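Wire Racks, Cardboard and Hot Glue: How Kendine Runs Its Small-Parts Benches

2 October 2023

Kendine repairs and assembles small household fixtures from a single-floor workshop on the Bravside estate. The company has 6 benches, all of them set up along walls, and since January it has been replacing its plastic bin system with household wire racks and open cardboard boxes. We spoke to the bench supervisor, who asked to be identified by job title, about what goes on a bench, what stays off it and why the walls look the way they do.

The supervisor began with the old arrangement. Each bench carried a stack of molded bins, bought as a set from a supplier called Kuranier, and each bin had a printed label for its contents. The system worked for stock that did not change. Kendine's stock changes with every batch.

"We were relabeling constantly," the supervisor said. "A batch is usually 200 pieces, sometimes less. By the time the labels were right the batch was half done. People stopped reading the labels, and then you have a bin that says one thing and holds another."

The replacement is plainer. A black wire rack goes against the wall, and a shallow cardboard box sits next to it. The rack takes whatever is waiting. The box takes whatever the person at the bench has in hand. Neither one is labeled.

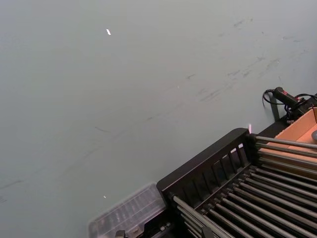 Rack and open box side by side, with a corded tool beyond them.

The supervisor was specific about the choice of rack. Kendine tried solid trays first, and offcuts and dust collected in the corners. A floor made of parallel rods lets small debris drop through to the tabletop, where it can be brushed off at the end of a shift.

"You lift the rack, you brush, you put the rack back," the supervisor said. "With a tray you have to empty it first. That is the whole difference, but you do it every day."

Rod spacing matters more than rack size. Anything narrower than the gap falls through, so screws, clips and washers never go in a rack. They go in lidded plastic containers, kept at the back of the bench. The supervisor's rule is that if a part can pass between two rods in any orientation, it belongs under a lid. New starters are asked to test this by hand before they load anything.

The boxes are standard corrugated cardboard with low walls. Kendine receives most of them as packaging and uses them until they soften. The supervisor prefers boxes with no flaps, as flaps fold inward and hide parts. A box usually lasts 2 months on a busy bench.

"Cardboard is quiet, it doesn't scratch a finished surface, and when there's glue in it you throw it away," the supervisor said. "I have never spent an afternoon scraping glue out of a cardboard box."

Glue is a large part of the work. Hot glue guns are used for temporary fixing, mainly to hold a part in position while a slower adhesive cures. The supervisor described three faults that come up repeatedly with the guns: strings of glue across the work, cords dragging parts off the bench, and guns left switched on. The first is a matter of technique. The second and third are a matter of where the gun is put down.

Cords on the benches are coiled when the gun is not being used. The supervisor does not insist on a particular method. Some people hang the coil from a hook, others wrap it around the tool and stand it at the wall. Wrapping is the less favored option, as a tight wrap puts strain on the cord where it enters the handle, but it keeps the working area clear. A gun must be switched off and left to cool before it is wrapped.

"I'd like loose coils," the supervisor said. "What I get is a mixture. If the switch is facing out and I can check it from where I'm standing, I don't argue."

Zip ties are the other consumable that travels. They are used to bundle cords and to hold paired parts together between stages. Kendine's practice is to cut used ties and discard them at once, and the practice is not always followed. Ties turn up behind boxes and under racks, sometimes knotted by someone with idle hands.

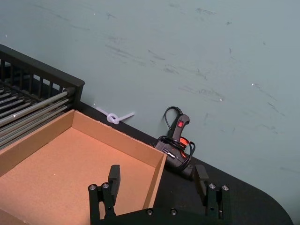

Surfaces and walls

The tabletops are black. This was not Kendine's decision; they came with the unit when the company took it over from Liem, a sign-making business. The supervisor was initially against keeping them.

"Black shows dust, and it hides anything black," the supervisor said. "A black clip on a black bench is gone. But a white tie or a bit of clear glue shows up straight away, and most of our mess is white or clear. So we kept them."

Rounded corners were a point in their favor. People walk past the bench ends carrying long parts, and the earlier square-cornered tables caught both sleeves and packaging.

The walls are a pale blue-gray and carry scuffs. The supervisor puts this down to racks and boxes being pushed back until they touch. Kendine considered fitting a protective panel behind the benches and priced it at 35 dollars a bench, then left it. A panel would have needed fixings, and the supervisor did not want screw heads at the height where parts are stacked. The walls get wiped with a damp cloth and a mild cleaner. Marks that do not come off stay on.

"It's a wall behind a workbench," the supervisor said. "I look at it for chips, because a chip means something hard is hitting it, and then I want to know what's being thrown around. Scuffs I leave alone."

The end-of-shift routine is short. Racks are emptied, lifted and brushed under. Lidded containers are closed and pushed back. Boxes are checked for stray parts by tipping them toward the light. The supervisor asks that racks be left empty overnight even when the same batch will continue in the morning, so that the count starts from the stored stock and not from what someone remembers leaving out. 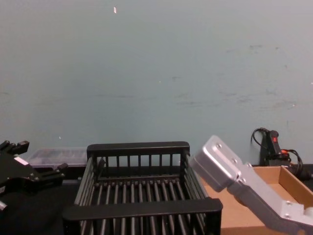
Does a wire rack need any lining for delicate parts?

Kendine uses a folded cotton cloth for painted or polished pieces and leaves the rods bare for everything else. The cloth is taken out and shaken daily, as it traps the debris that would otherwise fall through.

The company plans to keep the current layout through the winter. The one change under review is the position of the glue guns, which may move to a shelf at the end of each bench. The supervisor is waiting for longer cords before trying it - the existing ones would have to cross the working area to reach.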